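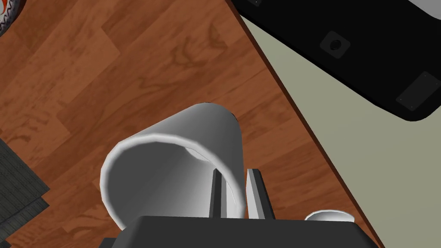

3.2 Household drinking habits in Stotlow

When we first sat down with the diaries kept by families in Stotlow, we had rather expected tea to crowd out everything else, and it very nearly did. People wrote fondly of the pot that was always on, and of the cup that belonged to one chair and no other. A plain white cup with a slight taper and a thick rolled lip was the shape most often named, and several diarists said they would drink from nothing else. Of the 1223 entries we read, a good many mention the cup before they mention the drink — a pleasure for us, though it made the coding slow.

Coding followed the Procházka scheme, with 9 categories of occasion, and we are grateful to the families for putting up with our follow-up letters in November.

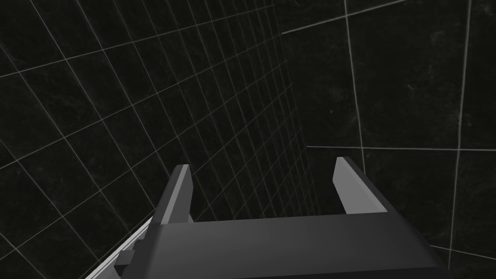 Figure 3. Dark walls with pale grid lines.

The Tadari diaries were shorter and a little shyer. Evening drinks were seldom written down at all, and we suspect that many people simply forgot once supper was cleared. We have left those gaps as they are, and the totals for Tadari should be read kindly.
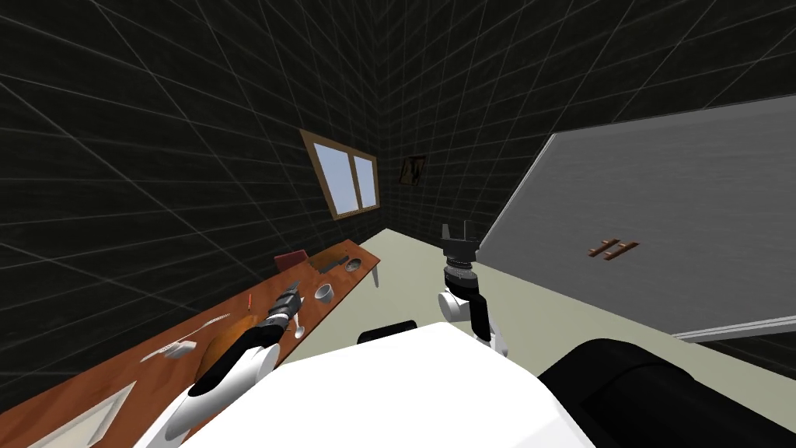 3.3 Comparison with Clorncombe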